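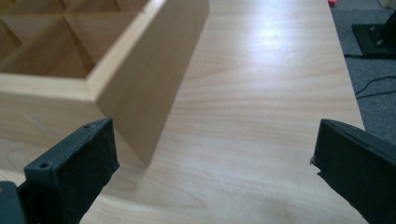

Dede Atinga asked whether the finger check has to be repeated when the only thing that has changed is the table. It does. A different table changes the light and the working height, and both show up in the camera view before they show up anywhere else. Do steps 1 to 7 of 9.2 again and leave the finger screws alone unless the view tells you otherwise.

Section 9. Setting up and looking after the Dvorak hand-held gripper

This section covers the tool itself, the table it is used at, and the routine care of the fingers. Charging and storage are in the general part of the Nurketti manual. The Statent recording software has its own guide, and only the screens you need for set-up are mentioned in this section.

Allow around 45 minutes the first time. After that it goes faster, and most of the time is spent on the light.

9.1 Before you start

You will need:

— the gripper, with both fingers fitted
— the hex key from the lid of the case
— the feeler gauge (2 mm)
— a lint-free cloth and plain water
— the compartment box, or whatever container the task calls for

Check the finger screws. They are 316 stainless and come in a labeled bag. Ordinary plated screws of the same size will go in, but the heads round off after a few changes and then have to be drilled out. If the bag is empty, order more from the Darnorport store before the next finger change.

Caution: Switch the tool off at the handle before you put a hex key near the fingers. Releasing the trigger is not enough. The fingers can still be pulled shut by the return spring, and they close hard.

9.2 Setting up the table

1. Clear the table. Leave the box on it and take everything else away, including the gauge and the hex key.

2. Set the box toward the left, turned so that the camera sees into the top and also sees one outer side. In the view at the head of this section, two of the square compartments are easy to make out, along with the long side panel coming down to its lower corner. That is enough. You do not have to show every compartment.

3. Keep the middle of the table free. Objects are placed there one at a time during the task, and the operator needs to be able to bring the fingers down on either side of them without touching the box.

4. Hold the gripper at working height and open Live View in Statent. Both fingers should come up from the bottom of the picture, one on each side, with tabletop between them.

5. Look for glare. A pale patch on a wood-grain top, like the one in the upper middle of the view, is acceptable as long as objects are not going to be placed in it. If the patch falls in the working area, move the table or turn off the light that causes it. Do not try to correct it with the exposure slider. The slider darkens the fingers too, and they are black to begin with.

6. Check the floor beside the table. The camera sees past the table edge when the tool is tilted, and stands or cables on the floor will be in the recording. They do no harm if they stay where they are. Moving them halfway through a session does.

7. Save the view as the reference view for this table. Give it the table's name, and keep one reference view per table.

Caution: Walk the floor once with the tool in your hand before you begin. You will be looking at the table for the rest of the session, and a cable near the table edge is exactly where your foot goes when you step around the corner.

Note: The box may be any light wood. If box and table are close in color, as they often are, make sure the rim and the dividers can still be told from the tabletop. A soft shadow at the foot of the box helps. A lamp aimed straight down removes it.

9.3 Checking the fingers

Do this at the start of every session and whenever the tool has been dropped or knocked.

1. Switch the tool off.

2. Wipe the inner face of each finger with the cloth, dampened with water. Let both faces dry. Alcohol and glass cleaner leave the surface slick for the first hour and brittle after a few months.

3. Run a fingertip along each inner face. It should feel flat from end to end. A step or a nick you can feel is a reason to change the pair.

4. Look at the mounting bracket behind each finger. The finger should sit square against it with no daylight in the joint.

5. Try to rock each finger sideways by hand. If it moves, tighten its screws a little at a time, going back and forth between them.

6. Switch the tool on and squeeze the trigger slowly until the fingers stop. With the closing stop set correctly, the feeler gauge slides between the tips with a slight drag. If it falls through, or will not enter, go to 9.4.

7. Open the fingers fully and compare Live View with the reference view. Both tips should sit at the places they had before, or near enough that you have to look twice.

Note: It is normal for one finger to show more of itself in the view than the other. It depends on how the tool is held and where the camera sits. Compare each finger with its own earlier position, and do not try to make the two sides match.

9.4 Adjusting the closing stop

The closing stop is the small knurled wheel on the underside of the handle, under the rubber flap.

1. Lift the flap. Leave the tool on, with the trigger released.

2. Turn the wheel one click toward the plus sign if the gap is too small, or one click toward the minus sign if it is too large.

3. Squeeze and release the trigger a few times, then try the gauge again.

4. Repeat until you feel the drag. If the wheel reaches either end first, the fingers are not seated properly. Take them off and refit them as described in 9.5.

5. Close the flap and press along its edge. An open flap catches on the operator's glove and turns the wheel.

Caution: Do not adjust the stop in the middle of a session. Statent reads the finger opening from the handle and takes its zero from the start of the session. Anything recorded after a change will show the wrong opening. If you have to adjust, end the session and begin a new one.

9.5 Changing the fingers

Always change both. A new finger paired with a worn one pulls small objects to one side, and the operator corrects for it without noticing.

1. Switch the tool off and lay it on the cloth with the camera facing up.

2. Remove the screws from the left finger and lift it away from its bracket. Do the same on the right.

3. Clean the brackets. Dust packs into the inner corner and will hold a new finger out of square.

4. Set the new fingers in place. The flat faces go toward each other.

5. Start all the screws by hand before tightening any of them. A screw that will not start by hand is crossed. Back it out and try again.

6. Tighten with the short arm of the hex key only. Snug is enough.

7. Carry out the full check in 9.3, then save a new reference view. The old one can be deleted.

Write the month of the change on the strip inside the case lid. The serial number isn't needed there.

9.6 A trial run before recording

1. Put one object on the open part of the table.

2. Start Statent in practice mode. Nothing is stored in this mode.

3. Approach from above with the fingers open, close on the object, lift it clear of the rim and lower it into a compartment. Use a compartment near the front first, then one farther back.

4. Watch the screen, or have someone else watch it. The object should stay visible between the fingers for the whole move. For a moment over the box the rim may hide the lower part of it, and this can't be avoided.

5. Release, lift the tool straight up and move away. If a finger brushes a divider on the way out, the tool is being opened too wide inside the compartment. Ease the trigger instead of letting it go.

6. Do the same with the largest object in the set. If it will only go in at an angle, note that on the task sheet so that every operator does it the same way.

Note: Operators new to the tool tend to bring it down too steeply and lose sight of the box. Ask them to tilt back until a side panel comes into view as well as the opening.

9.7 Common faults

Fingers close but will not hold a smooth object. Clean the inner faces. If that does not help, change the pair.

One finger sits lower in the view than in the reference. Check the screws first, then the camera clamp. A loose clamp moves both fingers in the view, and a loose finger moves only one.

The view is washed out on one side. Someone has opened a blind or turned on a lamp. Go back to step 5 of 9.2.

Trigger feels gritty. Stop using the tool. The slide is not meant to be opened on site, and grease makes it worse. Send the handle back without the fingers and keep the screws in their bag.

Opening reads above zero with the fingers shut. Restart the session with the trigger released. If it comes back, check the closing stop.

Live View freezes when the tool is moved. The cable is loose at the handle end. Push it in until the collar clicks and tape it to the strap, leaving enough slack for the wrist to turn.

9.8 At the end of the session

1. Close the session in Statent and wait for the save message before switching the tool off.

2. Wipe the fingers and brackets.

3. Put the tool in the case with the fingers slightly open. Closed fingers take a set if they are left pressed together over a long break.

4. Leave the box where it is if the same table will be used again. If it has to be moved, mark its corners on the tabletop with low-tack tape first.

Nurketti Dvorak User Manual, Section 9 | Contact support | © Nurketti | Back to top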